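Chapter 5
Planning and Budgeting for Handling Equipment

After studying this chapter, the reader should be able to prepare an equipment request, separate purchase price from operating cost, and plan floor space for a handling task before an order is placed.

5.1 The Task Comes First

An equipment budget begins with a written statement of the work. When Jacinto Tovar was asked to plan equipment for the Potden site of Valdovinos, the first request he received named a machine and a price. He returned it and asked for the task in its place: what is to be picked up, what it rests on, and how often the work is repeated. Cloth is a hard case for any planner. It folds, bunches and hangs, and a gripper chosen for boxes may perform poorly with it.
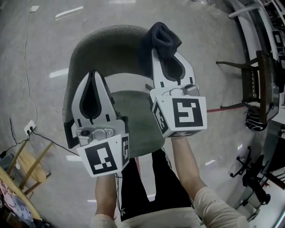
The revised request covered 2 grippers per operator, spare finger pads, cables and mounting hardware. The pads were priced at 1,525 for the year and entered as a consumable. Items of this kind are often left out of a first budget and then charged to maintenance, where they hide the true cost of the equipment.

5.2 Space, Power and People

Floor space must be planned for the largest number of people expected to work at one time. The plan should show tables, seating, storage, walkways and outlets. Lighting and cooling belong in the same plan, even when they are paid for from a building account. At Potden, the outlets were assigned after the tables had been placed, and the electrical work had to be quoted a second time.

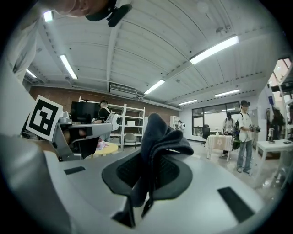 Reading time: 13 minutes

5.3 Comparing Suppliers

Two suppliers, Pondeditz and Bastar, answered the request. Pondeditz offered the lower unit price. Bastar included training and replacement parts through December. The two quotes could not be compared until both had been restated over the same period of use. Section 5.4 sets out the worksheet used for that purpose and defines each line of it.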